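3.2 Glaze wear on tableware in daily use

Firing temperature alone did not predict how well a glaze kept its shine. Plates from the Forkonville kiln and plates from the Destport kiln were glazed from the same batch, yet after 1000 wash cycles the Destport set had lost more gloss at the shoulder than in the well. We attribute this to stacking. The foot ring of one plate rests on the shoulder of the plate below it, and each time the stack is moved the unglazed ring drags across the surface. 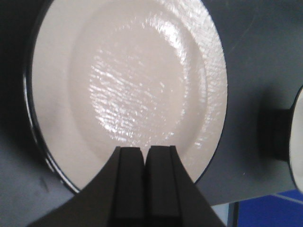

Gloss was read at 10 points per plate, half of them on the shoulder and half in the well. Readings were taken with the plate dry and at room temperature. Plates with a chip at the rim were left out of the gloss analysis but kept for the stain test described in Section 3.4. The detergent was a plain powder without rinse aid, dosed by weight.

Colored rim bands were treated as a separate surface. Dalgleish found that bands painted over the glaze fade sooner than bands painted under it, and our results agree up to 2000 cycles. Past that point the overglaze bands were too worn to measure. The underglaze bands were followed to 2740 cycles, when the Han washer failed and the run was stopped.

Pale glazes raise a further problem. Glare from a curved wall can hide fine scratches, so visual grading under a single lamp tends to understate wear. We therefore graded each piece twice, turning it a quarter turn between gradings, and kept the worse score.

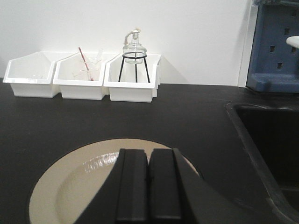

Figure 4. Bright reflection on the inner surface of a round, shallow beige form.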